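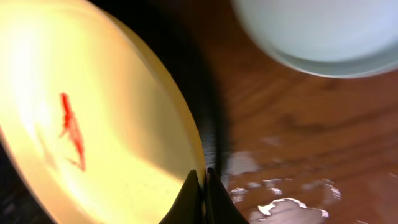 Durnomton tabletop set: data card

Contents
466 demonstrations of two-arm tableware handling, recorded at the Ketstead bench in June. Each one holds a wrist stream per arm, one overhead stream, joint positions and gripper commands. All streams share one clock.

Split
Training: 284 episodes
Held out: 50 episodes
The rest are unlabeled and ship in a separate folder.

Collection
Koen Bakker and Lies Brouwer drove the arms by hand from a leader pair. Both arms sit on one rail at the front edge of the table. Operators changed the layout between episodes but left the rail and cameras fixed.
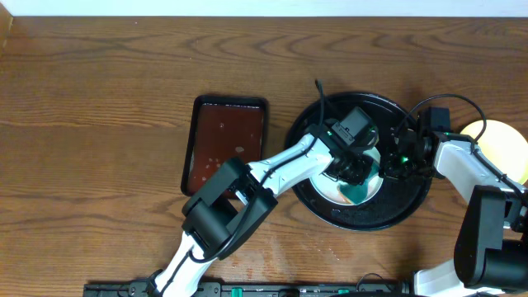
Overhead stream. Both grippers over the round black plate, tray at left.

Known issues
Glare on the wood is strong in some wrist views. Exposure was not locked, so pale surfaces can wash out. In the overhead view the grippers often hide the object being handled. Use the wrist streams for contact labels.

Contact
Marloes De Haan, Gamilano. Report bad episodes by index and stream name.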